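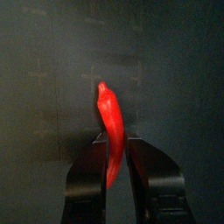
Customer reply: The console still drops its connection to the Porkel service each night, and the demos I have queued are never there in the morning. I have followed the steps in your first message and the result is the same. Please do not close the ticket again.

Porkel Support reply:

Thank you for your message. The ticket was closed automatically when no response had been received within the standard period. It has been reopened and passed to second-line support. No further action was required from you to keep your place in the queue.

Ticket status: Reopened
Product: Hasside home console, system software 40
Service: Porkel overnight downloads
Last updated: 12/20/18

Summary of the fault

The console is left in rest mode overnight with the network setting at "Stay connected". Downloads begin as expected and then stop. In the morning the download list shows error 79 against every unfinished item, and the console has to be fully restarted before the Porkel store will open. Daytime downloads complete normally. Online play is not affected.

Steps already taken by the customer

Console restarted from the power menu.
Network connection deleted and set up again.
Router restarted.
Wired connection tried in place of wireless. No change.
Storage checked. 1,910 blocks free.

Second-line support, first entry

The connection log sent from the console has been examined. On each of the nights covered, the console signed in to the service, received part of the first item and was then refused when it asked for a new address from the router. Error 79 is recorded when the console holds an address that the router no longer recognises. The store cannot open until the old address has been released, and a full restart does this.

Our records show that the account was moved from an earlier Hasside console in August. The earlier console remains listed as the main console for automatic downloads. This would not of itself produce error 79, but it can cause the service to send each request twice, and it should be corrected before any further tests are made.

The customer is asked to carry out the following:

1. Sign in to the account page and open "Registered consoles".
2. Remove the earlier console from the list. Saved games and purchases are not affected.
3. On the present console, open Settings, then Account, then "Set as main console".
4. Clear the download list. Items may be added again from the store.
5. Turn the console off fully, wait until the power light has gone out, and turn it on again.

Customer reply: Steps one to five done. The old console has gone from the list. Two demos were queued last night. One arrived and the other stopped with error 79 at 40 per cent, so this is better than before but not cured. My router is the Resatell one supplied with the broadband and I have never changed anything on it except the password.

Second-line support, second entry

Thank you for the clear report. The second log confirms that duplicate requests have ended. The remaining fault lies in the renewal of the network address while the console is in rest mode. Some Resatell routers have a power-saving option, named "Quiet hours" in the router menu, which limits contact with devices that appear to be idle. A console in rest mode may be treated as such a device.

Please open the router menu and check whether "Quiet hours" is turned on. If it is, it may be turned off altogether, or the console may be added to the list of exceptions. We would suggest the second course where other equipment in the home relies on the setting. Instructions for reaching the menu are printed in the booklet supplied with the router. Porkel is unable to alter router settings on a customer's behalf.

Customer reply: Quiet hours was on. I have added the console as an exception – it was listed under its serial number and took some finding. All queued items were complete this morning and the store opened without a restart. I would like to leave it a few more nights before agreeing that it is fixed.

Second-line support, third entry

This is noted. The automatic closing of this ticket has been suspended, and it will stay open until the customer confirms the result. The matter of the router setting has been sent to the Usman help pages team with a request that it be added to the article on error 79, which at present refers only to restarting the console.

Ticket status: Awaiting customer confirmation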